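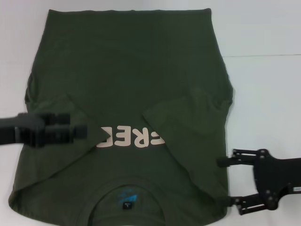 The Storent folding set is a collection of teleoperated T-shirt folding examples, put together at our shop in Talton for anybody who wants to train a two-armed robot on ordinary laundry. We started with shirts because everyone on the team owned too many of them, and because a shirt gives you a good deal to learn from before it ever gets difficult. Our usual fold brings the sleeves in first, one side and then the other, so that the two flaps leave a V down the middle with a bit of the lettering still peeking through, and then the body gets folded up from there. Large block letters like the cream ones on the green shirt are a handy landmark for a person reviewing the episodes, but please don't count on them, as plenty of the shirts are plain!

What's in it

The current release holds 69 episodes. Each one is a single shirt, from laid flat to folded, with the joint positions of both arms, the opening of both grippers, and video from the head and the wrists, all on a shared clock. Every episode also has a short text note typed in by whoever was driving, and we left the spelling alone. Declan Hollis drove most of the early ones and Kristaps Dzene most of the later ones, and you will notice (we certainly did) that Kristaps likes to smooth the cloth before every fold while Declan just goes for it. We kept both habits in on purpose, and the operator field tells you which is which if you would like to train on only one of them.

About the wrist views

Please look through some of the wrist video before you decide how to weight it. It can be wonderfully close and clear on the fabric, but there are also stretches with no cloth in them at all, only pale surfaces and seams. We thought about trimming these and decided against it, since your robot will have to live with views like that too.
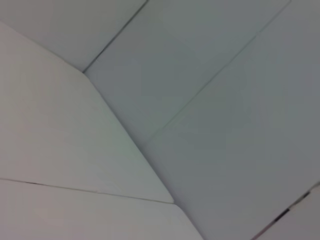

Wrist view: plain panels and the seams between them, no shirt in sight.

Known gaps

All of the shirts are adult sizes. Long sleeves and buttons are missing altogether, though we have a box of them waiting. 9 episodes include a dropped corner and a second try, and those carry the tag "retry". The April build had the left and right wrist folders swapped, so if you downloaded that one, kindly throw it out and fetch this one instead.

Questions and corrections are very welcome in the tracker, and either Declan or Kristaps will get back to you.

Last updated 31st May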